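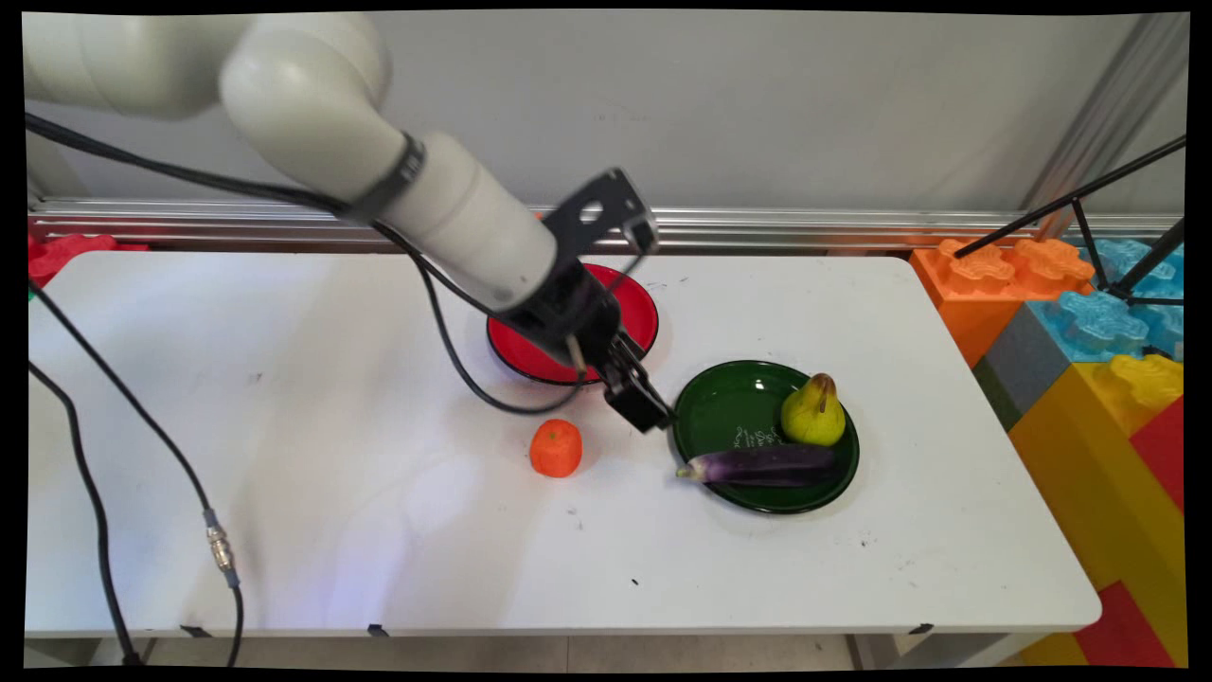

Section 4: Setting Up and First Use

Read this section all the way through before you plug in the Brikell food dryer. Keep the manual where other people in the house can find it.

4.1 Where to put the dryer

Set the dryer on a flat, dry surface that can take gentle heat. Leave a hand's width of open space on every side and keep the top clear. Air comes in through the slots in the base and leaves through the lid, so either one being blocked will slow drying and may trip the cutoff.

The heater draws 500 watts. Plug it straight into a grounded wall outlet.

CAUTION: Do not use the dryer on a carpet, a cloth, or a stovetop, even if the stove is off. Do not run the cord under the base.

Note: The fan makes a steady hum. If the dryer will run overnight, you may want it in a room away from the bedrooms.

4.2 Putting the parts together

1. Take out all packing, including the cardboard ring under the fan guard.
2. Wash the trays, the mesh sheets and the lid in warm water with a little dish soap. Let them dry completely.
3. Wipe the base with a damp cloth. Never put the base in water.
4. Set the base down with the dial facing you.
5. Stack the 4 trays on the base. Each tray has a notch at the back that drops over the tab on the one below. A tray that rocks is turned the wrong way.
6. Put on the lid and close the vent halfway.

Always run the dryer with all the trays in place, even if some of them have no food on them. The heater is matched to the full stack.

4.3 First run without food

1. Plug in the dryer and turn the dial to High.
2. Let it run for one hour with a window open. A faint smell is normal and goes away.
3. Turn the dial to Off and unplug the dryer.
4. Let it cool, then wipe the inside of the lid.

If the smell is still strong after a second empty run, stop using the dryer and contact Brikell service.

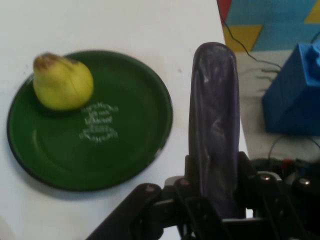
4.4 Pears and Apples

Choose fruit that is ripe but still firm. Very soft pears stick to the mesh and take much longer to dry. Cut away any brown or bruised parts before slicing.

1. Wash the fruit. Peel it if you like; the skin turns chewy.
2. Cut out the core and stem.
3. Slice evenly, a quarter inch thick. Uneven slices finish at different times and have to be sorted by hand.
4. Dip the slices in water with a spoonful of lemon juice, then drain them on a towel. Skip the dip if you don't mind darker fruit.
5. Lay the slices on the mesh in one layer without overlap.
6. Set the dial to Fruit and the timer to 12 hours.
7. Halfway through, swap the top and bottom trays. Swap the two middle trays as well.
8. When the timer ends, let a slice cool and tear it in half. If beads of moisture show along the tear, put the trays back for another hour and test again.

Apples are usually done before pears. Start checking them a couple of hours early.

CAUTION: The lid and the upper trays get hot. Use oven mitts when you swap trays during a run.

4.5 Herbs

Herbs need low heat. Turn the dial to Herb, which holds the air at 39 °C, and open the vent fully. Leave small leaves on the stem and strip them after drying. Do not dry herbs in the same run as fruit, onions or anything else with a strong smell.

The leaves are ready when they crumble between your fingers.

4.6 Storing dried food

Let everything cool to room temperature before packing it. Fill clean glass jars two-thirds full and close them. Shake each jar once a day for a week. If the inside of the glass fogs up, the food goes back in the dryer. Throw out any jar that shows mold.

4.7 After each use

- Turn the dial to Off and pull the plug.
- Soak the mesh sheets in warm water before scrubbing. Use a soft brush.
- Brush crumbs out of the fan guard once the base is cold.
- Wrap the cord loosely and store the trays stacked on the base.

For meat and fish, see Section 5. Do not dry either one on the Fruit or Herb setting.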